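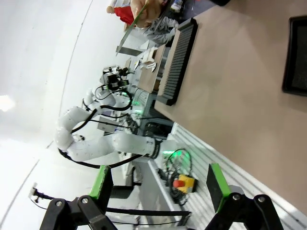 Chapter 2
Why Do We Haggle?

I bought my first rug in Bakau, and I paid far too much for it! The seller asked for 400, I said 300, he looked wounded, and I gave in (I was twenty and it was hot). My old tutor, Ernő Balogh, laughed for a week when I told him.

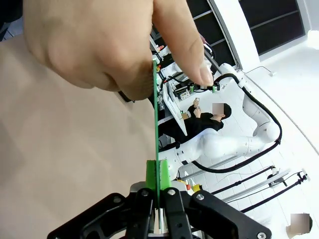
So who won? The seller, you might say. But I still love that rug, and I'd have gone a bit higher if he'd pushed me. In this chapter we'll look at the gap between what a buyer would pay and what a seller would take, and at who ends up with the money in between. Have a pencil ready – we'll be drawing our first supply and demand curves by the end of section 2.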